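Trevileck notebook, bench 2, September
Cloth task, wrist camera only. Started 9:40.

Aim for this morning: check if the Chala policy chooses a better grasp point when we train it with the edge labels. Last week's version was trained on the plain demonstrations, and it liked to go for the middle of the cloth, where there is nothing to hold. The new one saw the same 271 demonstrations, plus 3,000 single wrist frames in which I marked by hand the hems and the corners. Everything else in the training I left the same, also the learning rate.

Start pose is as in the Deltlow protocol: cloth nearly flat, fingers open, camera looking down. I let the edge model run on the start view before any motion is allowed.

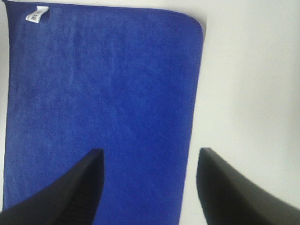

Wrist view, blue cloth, fingers open. Pointed corner upper left, rounded corner on the right.

The two top corners are not the same shape, and this matters for us. My labelling rule says "corner = where two hems meet", but on the rounded one I could not decide on a single point, so in the labels I put it in the middle of the curve. I should write this rule down properly before a colleague continues the labelling. The white label near the pointed corner is a second worry. It has a strong contrast against the blue, and the old model gave it a high score as a hem. To check with the new one separately.

Ran 58 trials with the new policy, then 30 with the old one for comparison. I stopped the old one early, the bench was needed at 14:00. So the two sets are not equal in size and I will not put them in one table yet.

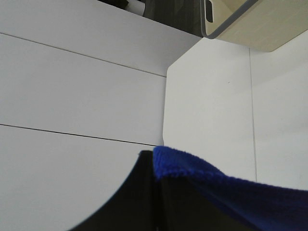
Wrist view with cloth folded over at the finger, white panels behind.

In this view the fold hides most of what the edge model needs: no corner to see, and the dark seam beside the finger can look like a hem. The dark lines between the panels are also straight and thin. I want to mask the background before scoring, and compare again.

To do:
- copy logs to Fastus, both sets
- rule for rounded corners, one page
- label more frames with the cloth at the finger, we have too few
- repeat the old policy until 58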